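Mavasau – progress report to the Gomham games fund

20 December 2020

This report covers the work done on Mavasau since the June milestone. The short version is that the game is now playable from the title menu to the end of the second act, the difficulty system has been rebuilt from the ground up, and we are still on course for the full build you are paying for. The long version follows, and I've tried to put the good news and the awkward news in the same sections so you don't have to go hunting for either.

Where the game stands

In June you saw a vertical slice: the harbor, the first two rooms of the lighthouse and one conversation with the ferry keeper. You could finish it in one sitting, and several of you did, twice. What we have now is a great deal bigger. The whole of the harbor town is in and can be walked end to end without a loading screen. The marsh is in. The lighthouse has all of its floors, including the lamp room, and the lamp room is my favorite thing we have made so far. When the light comes round and every shadow in the room moves with it, the game finally looks the way it did in the pitch document!

The script stands at 352 scenes, of which 276 are in the game with working dialogue choices. The rest are written and waiting to be hooked up. Most of those belong to the third act, which has been mapped out in gray blocks but has no final art yet. You can run through it, and the doors open, and that is as much as I would claim for it.

Combat was the weakest part of the slice and your notes said so very politely. We have thrown out the old stamina bar. Players now spend breath, which comes back when they stand still, and that one change has made fights feel like something from this world and less like something borrowed from another game. Enemies hear you catching your breath. That part began as a bug, by the way. A crab guard kept turning around for no reason we could find, and by the time we worked out why, everyone wanted to keep it.

The difficulty rebuild

Our original plan had easy, normal and hard, done in the usual way with numbers turned up and down behind the scenes. It was cheap and it worked, and it suited this game badly. People who came for the mystery got bored on easy, where the fights became a chore with no teeth, and got stuck on normal, where one boss could stop the story dead.

So we split it up. There are now 3 separate dials, for fighting, puzzles and time pressure, and each one can be changed from the pause menu at any point. Someone who loves the fights but hates sliding tiles can have exactly that game. Someone who wants to wander the marsh all evening can turn the clock off altogether and the tide simply waits for them. No achievements are locked behind any of it.

This took longer than planned, and I want to be plain about that. Every puzzle needed a lighter version that still felt like a puzzle, and a few of them put up a real fight. The bell tower one went through more drafts than I care to remember. In its light version the bells now ring their own hints if you leave them alone for a minute, and players who never touched the setting have asked for it too, so it will probably go into the standard version as well.
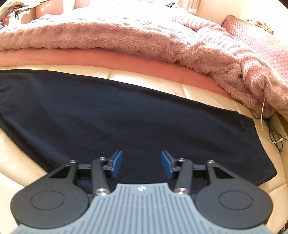 The dials also had to talk to the save system, which had been built on the idea that difficulty never changes after the first screen. Old saves from the slice will not load in the current build. We could have written a converter, but the slice was only ever given to the fund and to our first group of testers, and the days went into autosave instead. The game now saves on every door and every ferry ride, and before any choice that closes off a branch of the story.

Playtesting

We ran the autumn playtest entirely from home, with builds sent out through the Hayes test service and forms coming back the same way. There were 200 players signed up. I had expected the lack of a room to watch people in to hurt us, and in some ways it did. You can't see a face fall over a form. What we gained was a much wider spread of machines, and people playing at their own pace, late at night, with the lights off, which suits a ghost story set in a lighthouse rather well.

The things they liked most were the ferry keeper, the sound of the marsh, and the map. The map was a pleasant surprise. It is drawn by your character as you explore, and it is wrong in places, and testers enjoyed correcting it. Several sent in their own versions on paper. One had added a sea monster, and we are talking about putting it in.

The things they liked least:

The swimming. It is slow, the camera drifts, and it is very easy to swim under the pier and lose all sense of where up is. A new camera is in progress and already feels much better.

The text size. Our largest setting was still too small for anyone sitting on a couch across from a television. There are now two larger sizes, and the dialogue boxes have been laid out again to fit them.

The second chapter. It begins with a long conversation, goes on to another long conversation, and then asks the player to walk home. I wrote most of it, so I take the blame. The first conversation has been cut in half and the walk home now has something following you.

Controls

Full controller support is in, with every button open to remapping, and so is play with a keyboard alone. One-handed layouts for left and right hands went into the build after the playtest, when a tester wrote to us with such a clear and useful list of what he needed that we more or less built it line by line. Holding a button down can be switched to a single press everywhere it comes up, including the rope climbs. Rumble can be turned off or set separately for fights and for weather.

Still to do here is the mouse. Pointing and clicking works well in the puzzles and badly in the fights, and I'm not yet sure whether to fix that or simply to tell players up front that a pad or keys are the better choice.

Sound and music

The score for the first two acts is finished, and I have been humming the marsh theme while doing the dishes for weeks. The music now follows the time-pressure dial, so players who turn the clock off get a slower arrangement with more room in it. Voice recording was put back from its original slot and is now planned for after the third act script is locked. The ferry keeper is the only fully voiced part at the moment, and everyone else speaks in short placeholder lines recorded by the team. Please don't judge us on the crab guards.

Technical work

The engine upgrade is done. We moved to the current version of the Tiser toolset in the summer and spent a rough couple of weeks with every material in the game showing up pink, but load times have dropped a lot and the water now reflects the sky properly. The game runs smoothly on our older test laptop with settings at medium. The lamp room is the exception – all those moving shadows are expensive – and it still stutters there when more than one enemy is on the stairs. We have a cheaper way of doing the shadows on trial and so far I can't tell the two apart by eye.

Crashes are down to a short list. The worst remaining one happens if you open the map while stepping off the ferry, and I have done it to myself in front of a publisher.

Budget and schedule

Spending is in line with the plan overall. The difficulty work went over its share, and travel and events came in well under theirs for obvious reasons, so we would like your approval to move the unused travel money across to cover it. The total does not change. The form for this is attached as a separate sheet.

On schedule, the second act arrived late and the engine work arrived early. The third act art is the item to watch. If it slips, we would cut the optional salt mine before touching anything in the main story. The mine is designed so that it can come out cleanly, with one door to seal and one line of dialogue to change.

Next steps

Work starts again after the holiday break with the third act art and the new swimming camera, side by side. After that comes the script lock, then voice recording, then a second playtest covering the whole game. We would like to send you a build ahead of that playtest, and we'd be very glad of notes as blunt as the last set – the ones on combat made the game better.

The current build is in your shared folder with a short text file of known problems. Start a new save, set the dials however you like, and do go up to the lamp room at night if you have the time.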